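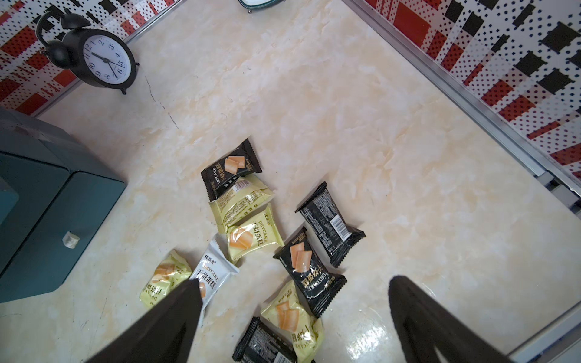 Descaling the two pump machines, second round
November 22, 2022

Picking up from the last entry. Both espresso machines are on the bench, the Prallard on the left by the sink and the Mernitz on the right. Same water as before, straight from the tap. Test strip says hard, no surprise.

The Prallard's counter read 2,437 shots when I switched it on. It has been slow to fill a cup for a while and the pump note has gone up. Feven thought the pump was on its way out. I wanted to rule out scale first.

Mixed citric acid at 68 g to the litre. That is stronger than the sachet Prallard supplies, but the sachet did very little last time. Dissolved it in warm water in the jug, then filled the tank. Took the shower screen off before starting, because last time loose bits came down and sat behind it.

Ran a cupful through the group and a cupful through the steam wand, then switched off and left it for 11 minutes. Repeated until the tank was empty. First two cups came out cloudy with a greenish tinge. I don't like the green. It may be the brass fitting at the boiler outlet, and if so I don't want to use this strength often. Cups after that were clear.

Rinsed with 6 tanks of plain water. Checked with a strip after the fourth and it still read slightly acid, so don't stop at four.

Shower screen had old coffee oil baked on round the edge. Soaked it in hot water with a spoonful of the Rampersad powder and it brushed clean. Keep that powder away from the aluminium basket. Eyerusalem left one in it overnight in the spring and it went dull grey and pitted. The steel ones are fine.

Back together, the Prallard fills a cup at a normal rate again. Pump note is lower. I would leave the pump alone for now, Feven, unless it starts up again.

The Mernitz

Less happy with this one. It drips from the group when idle, and it kept dripping after the same treatment. Weaker mix here, half the strength, as the manual is firm about it. Nothing much came out, no colour, no grit. So I don't think scale was ever the trouble.

Took the group seal out. It is hard as a biscuit and has a flat spot on one side. Tried turning it over. Drip slowed but did not stop. The seal is a Molodden part and the one in the drawer is the wrong thickness, although the bag label says otherwise. I have crossed out the label.

The valve behind the seal could also be sticking. Did not open it today as the small hex key is missing from the roll. If you have it, please put it back.

To do

Order two Molodden seals, the thick ones. Measure before opening the bag.

Eyerusalem Worku to ask whether we can have the filter jug back from upstairs. If we filtered the water, we could probably leave the next descale until well after December.

Find out what the green was. Feven Jemal has a sample of the first cup in the jar by the window, lid on, marked. Please don't pour it away.

Write the shot count on the tape on the side of the Prallard. I forgot to before putting it back on its shelf.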